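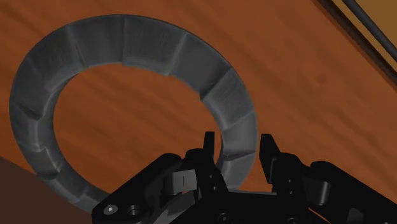
An Afternoon at the Robot Place

My neighbor Jingyi Shen had a spare ticket to the open day at Skasto, and since the alternative was cleaning the gutters, I went to look at robots.

Skasto, for those who don't live out here past the Fotitz turnoff, is the low building behind the tile warehouse. I have driven by it for years assuming it had something to do with dental supplies. It has a lobby with a plant in it, a coffee machine that wants you to make an account, and a sign-in sheet where you are asked to list your "organization." I wrote "none." The woman at the desk looked at it for a while and then gave me a lanyard that said NONE.

The tour began with a talk. I had braced for slides and there were slides. A man with a clicker told us that gripping things is hard. He told us this several ways. A baby can do it, he said, and showed a baby. Then he said that a machine can weld a car door all day long but will go to pieces over a sock, and showed a sock. I warmed to him after the sock.

Then we went through to the room where they do the simulation work, and this was the part I had been dreading, because watching people use computers is something I can do at home for free. I was wrong about that, a little.

Xiaoqing Lei runs that room. She had a big screen set up at the front with a wood tabletop on it, all reddish grain, and a dark gray ring lying flat on the wood. The ring was made of creased, overlapping panels, like something wrapped by a person in a hurry. A black two-fingered gripper had come in from the bottom of the screen and got itself astride the right side of the ring, one finger inside the loop and one outside. None of it existed, she said, cheerfully. The table didn't exist either. Somebody had still gone to the trouble of giving it a knot.

I asked what the ring was. She said it was a ring. I asked what it was for. She said it was for picking up. I wrote this down, because I have worked in offices where the whole year's plan was less clear than that.

What they do, as I understood it, is let the pretend gripper try to pick up the pretend object, over and over, with everything shifted a bit each time. The ring is turned, or the table is a different table. Most of the tries are bad. She ran a few of the bad ones for us and they were wonderful. In one of them the gripper came down with great confidence on nothing whatsoever, closed, rose, and carried the nothing off to one side. In another it flipped the ring clean off the table and then stayed where it was, fingers open, like a man who has just knocked over a display at the grocery store and is hoping to be taken for part of it. The whole room laughed. A kid near the front asked to see it again and Lei ran it again, and she was laughing too, and she must see these all day.

A ring is a nasty thing to grab, she told us. The middle of it is the one place you can't hold it. Ask a simple program where to aim and it will aim for the center, where there's only table. So you have to go for the band, which means putting one finger in the hole, and then you have a big loop hanging off to one side and wanting to droop. I have had this exact trouble with a toilet seat. I kept that to myself, since Jingyi has to live in this town too.

They let people have a turn. You got a little controller and 90 seconds. There were 23 of us on the tour and a fair number hung back by the wall pretending to read a poster, so the line was short. The kid went first and did it on her second try. A man in a very good jacket, who had been explaining torque to his wife, did not do it. Jingyi did it, slowly, with her tongue between her teeth, and then did it once more with time left over, to show off.

I got the fingers on either side of the band. I want that on the record. I had one in and one out, I was lined up, and I could feel the whole room rooting for me, or at least facing in my direction. Then I pushed the stick I thought was "close" and the gripper left. It just went up and away. Lei said that was a very common one. She has a kind voice and I believe she was lying.

After that came the real arm, in its cage at the far end of the building, which everyone calls Duan. I never got a straight answer on why. It moved four blocks from one tray to another tray, and then it moved them back. We all clapped. I noticed that I clapped harder for the fake one dropping things than for the real one getting it right, and I don't think that says anything good about me.

There was a table of snacks on the way out. The little cakes were from Lallberg, the bakery by the post office, and they were the lemon ones, so if you are weighing whether to go next time, put that on the scale. I had two. I picked them up myself, by the edge.

Jingyi has since asked me whether I would like to go back when they open up the other half of the building. I said I would think about it. The gutters are still full. I'm keeping the lanyard.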